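Ticket 181: Walk-in humidor reading high, Henance cigar store
Opened: August 2020
Status: Monitoring

Reported by store: cabinet display steady at 65% RH, but robustos from the lower Pilkington shelves feel spongy and burn unevenly. Wrappers on 2 boxes have split at the foot.

Checked the Sondent controller. Setpoint 65, firmware current, no alarms logged. Ran a salt test on both probes overnight. Upper probe fine. Lower probe reads low by almost 3 points, so the humidifier has been overrunning.

Replaced lower probe from Olbridge stock and entered the new offset. Fan duty raised to 40 per cent to even out the shelves. Split boxes pulled from sale. Remaining stock rotated, cellophane left on, lids ajar.

Asked store to keep the door closed between customers and log both probes at open and close. 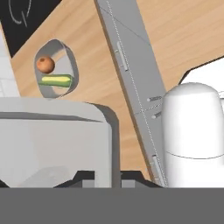 Kianoush Rahimi: Lower shelf is still a point above the upper one at close. Do you want the fan higher, or should I leave it alone until the cedar settles?

Evangelia Giannakopoulos: Leave it. Send the log through in September and I'll recheck the offset then.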